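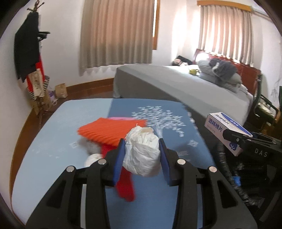 Visiting Wihongi Island: Frequently Asked Questions

How do I get to the island?
A passenger ferry runs from Flumorport once a day between October and April. The crossing takes 90 minutes. There is no airstrip and no vehicle ferry.

Do I need a permit?
Day visitors do not. Anyone staying overnight needs a landing permit, issued at the Flumorport ferry office or by mail. Permits are tied to a named person and cannot be transferred.

How many people can stay at one time?
The overnight limit is 300, counting hut and campsite bookings together. The limit does not apply to residents of Gatlow, the only settlement.

What is the baggage allowance?
One main bag and one day pack per person. Fuel canisters must be declared at check-in and are carried on deck. Boots, tent pegs and tent floors are inspected for seeds and soil before boarding.

When do the seabirds nest?
Most burrows on the western slopes are occupied from November through February. The Tetamside track is closed above the second stile during this period. The lower section stays open to the lookout.

How difficult is the summit walk?
The summit is 900 meters above sea level and the track starts at the wharf. Allow a full day. The upper part is loose rock with no shade and no water. Cloud can cover the ridge by early afternoon, so walkers should turn back if the next marker is not visible.

Is there a guide service?
Yes. Apostolos Gkikas leads the forest and ridge walks. Kekeli Frimpong leads the reef walk, which runs only at low tide. Both are booked through the ferry office.

Can I swim?
Swimming is allowed in Gatlow Bay, inside the buoys. The north coast has strong currents and no safe exit points.

Is there phone coverage?
Coverage reaches the wharf and the settlement. The huts have a radio for emergency use.

What happens if the ferry is canceled?
Tickets move to the next sailing with space. Refunds can be requested within 3 days of the canceled crossing. Lodging on the island is charged at the normal nightly rate during delays.

Page last updated 28 October 2026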